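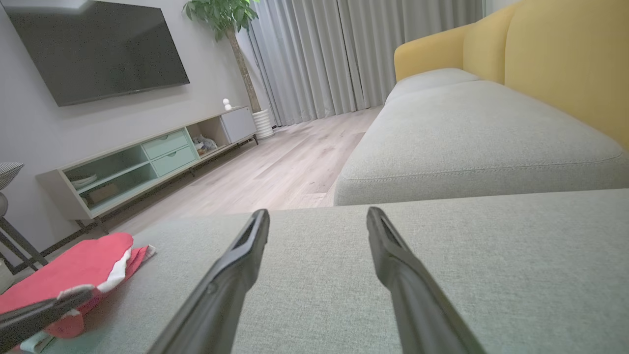
April, after breakfast

The sofa is staying grey and yellow and I am so glad I didn't let myself be talked into all-over oatmeal! I went in with my tea this morning and the mustard back just lit me up. It has been with us two months and I still say good morning to it.

Anyway, a tidying day, and the front room first. I have been saving it up like a treat. The Wattimena catalogue had the whole thing down at 2625 and we got it for 2000 because someone had sent theirs back, and I told the delivery men so, and then I told them again on the stairs.

Jobs I'd written on the back of the envelope: cloths and clothes off the seats, TV unit sorted, floor, then the cushions if my arms were up to it. The red bundle had been on the grey seat since last night. I love that red. Coral in some lights and properly pillar-box in others, with the white running through it, and against the grey it looks marvellous even in a heap. It still has to be folded, mind. 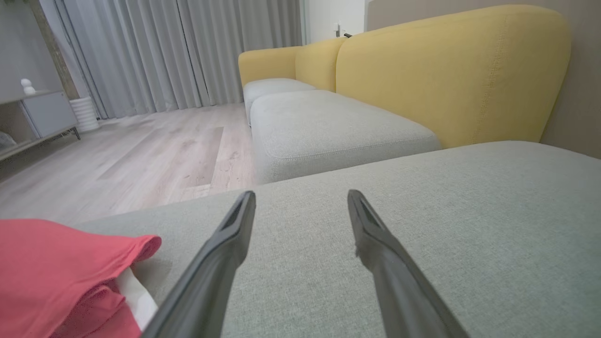 Mid-morning

Had a go at the long view from the near end, all those plump yellow bits marching off towards the curtains. The stitching down them is so neat. I ran my thumb along one whole seam and back. Must remember to get the crevice tool down behind the seats, where last time I found a hair grip, a Fustosora loyalty card and enough crumbs for a small pigeon.

TV unit: I do like the mint green inside the cream, it's like opening a tin of sweets. The white crockery in the left-hand bit really ought to live in the kitchen, but it looks so nice there that I've given it a reprieve. Same goes for the soft grey thing in the cubby. The little white figure on top can stay as long as it likes. Telly wants dusting, as black screens always do.
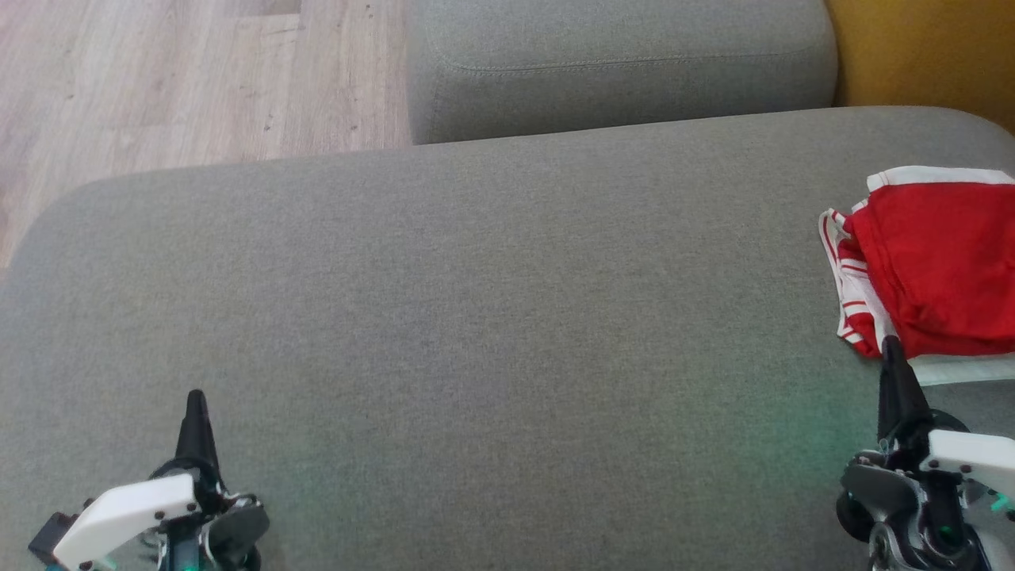 Just before lunch

Got down close to the seat and had a good look at the weave. It's much prettier than plain grey, all tiny lighter and darker threads, and the middle was lovely and smooth. I was dreading marks after the Skelleck weekend (crisps, blackcurrant, seven people on a sofa meant for five) and I couldn't find one. Hooray for whoever wove this stuff!

Floor next. I know pale floors show everything, but I adore this one for the little specks and grain lines in it, which hide a multitude. Sixty pence found under the rug, put straight in the jar.

Then I rang Kernstead to ask if they sell spare covers for the seats. They do, in the same grey, nearly four weeks' wait. I've asked them to send a swatch of the yellow as well, for no reason except that I want to hold it.
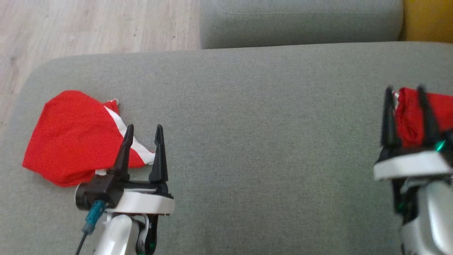 Afternoon, feet up soon

Back to the red heap, which I'd been walking round all day. I want to try folding it in three with the white stripe on the outside, so it makes a band across the top when it's put away. My usual way hides the stripe in the middle and that's a waste.

Still to do: the fold, the crevice tool, and a proper think about whether the long seat would be better the other way round by the window. I've measured it twice and written down different numbers both times. Will measure again tomorrow with the metal tape. Soup tonight, and I'm eating it at the table.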